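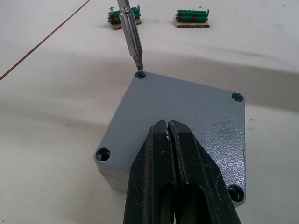

Gehäuse aus Metallguss, grau, mit quadratischem Deckel und vier Schraublöchern

Trurnex Gussgehäuse, Serie G, grau
Klemmen- und Anschlusskästen für Werkstatt, Stall und Außenwand

Die Gehäuse der Serie G nehmen Reihenklemmen, kleine Netzteile und Steuerplatinen auf. Unterteil und Deckel sind aus Aluminiumdruckguss, außen mit grauem Strukturlack beschichtet. Innen bleibt das Metall blank, damit der Schutzleiter ohne Abkratzen angeschlossen werden kann. Der Deckel wird mit vier versenkten Schrauben an den Ecken befestigt.

Ausführung
Material: Aluminiumdruckguss
Oberfläche: Strukturlack grau, innen unbeschichtet
Grundmaß G 125: 125 x 125 mm
Schutzart: IP 65 bei eingelegter Dichtung und vollständig angezogenem Deckel
Dichtung: umlaufend, Chloropren, einzeln nachbestellbar
Deckelschrauben: Edelstahl, Innensechskant, unverlierbar
Erdungsanschluss: M5, innen am Boden

Lieferumfang
Unterteil, Deckel, Dichtung, Deckelschrauben, Erdungsschraube mit Zahnscheibe. Kabelverschraubungen, Hutschiene und Wandlaschen sind nicht enthalten.

Bohrungen
Ab Lager liefern wir die Gehäuse ohne seitliche Bohrungen. Auf Wunsch bohren wir Durchgänge für Verschraubungen M16, M20 und M25 und schneiden bei Bedarf Gewinde. Bitte schicken Sie dazu eine bemaßte Skizze mit, eine Handzeichnung reicht aus. Maße immer von der Unterkante des Unterteils angeben. Zwischen zwei Bohrungen müssen mindestens 14 mm Material stehen bleiben. Gebohrte Gehäuse sind von der Rückgabe ausgeschlossen. Die Bearbeitung dauert in der Regel 14 Werktage, im Mai wegen der Betriebsferien länger.

Montage
Das Gehäuse wird durch die Befestigungslöcher im Unterteil verschraubt. Sie liegen außerhalb der Dichtung, der Innenraum bleibt also geschlossen. Auf unebenem Mauerwerk bitte Unterlegscheiben verwenden, ein verspanntes Unterteil dichtet schlecht. Kabel möglichst von unten einführen. Deckelschrauben über Kreuz anziehen, erst alle vier lose ansetzen, dann in zwei Durchgängen festziehen. Ein Akkuschrauber mit Schlagwerk ist dafür ungeeignet.

Der elektrische Anschluss ist Sache einer Elektrofachkraft. Deckel und Unterteil müssen beide in den Schutzleiter einbezogen werden. Ein passendes Erdungsband für den Deckel finden Sie unter Zubehör.

Lackierung und Pflege
Der Strukturlack ist unempfindlich gegen Öl und übliche Kaltreiniger. Verdünnung und Aceton greifen ihn an. Zum Reinigen genügen ein feuchter Lappen und etwas Spülmittel. Den Strahl eines Hochdruckreinigers nicht auf die Deckelfuge richten. Kratzer lassen sich mit dem Lackstift ausbessern, die Struktur wird an der Stelle allerdings glatter. Bei größeren Mengen lackieren wir auch in anderen Farbtönen, Mindestmenge 30 Stück je Farbe.

Zubehör
Dichtung G 125, Beutel mit zwei Stück
Hutschiene 35 mm, abgelängt, mit Schrauben
Montageplatte, Stahl verzinkt
Wandlaschen, Satz mit vier Stück
Erdungsband für Deckel
Lackstift grau
Druckausgleichselement Lamow, M12

Das Druckausgleichselement empfehlen wir bei Außenmontage, wenn das Gehäuse tagsüber in der Sonne hängt und nachts stark abkühlt. In solchen Fällen sammelt sich sonst Kondenswasser am Boden.

Preise und Versand
Ab 20 Stück gilt der Staffelpreis, er wird im Warenkorb automatisch abgezogen. Bestellungen bis 14 Uhr gehen am selben Werktag aus dem Lager, sofern keine Bohrungen gewünscht sind. Unbearbeitete Ware nehmen wir innerhalb von 30 Tagen zurück.

Fragen zu Bohrbildern beantwortet Elżbieta Zawadzka, Angebote für Serien erstellt Hakim Pattinasarany. Beide erreichen Sie über das Kontaktformular. Bitte die Artikelnummer und die gewünschte Stückzahl angeben.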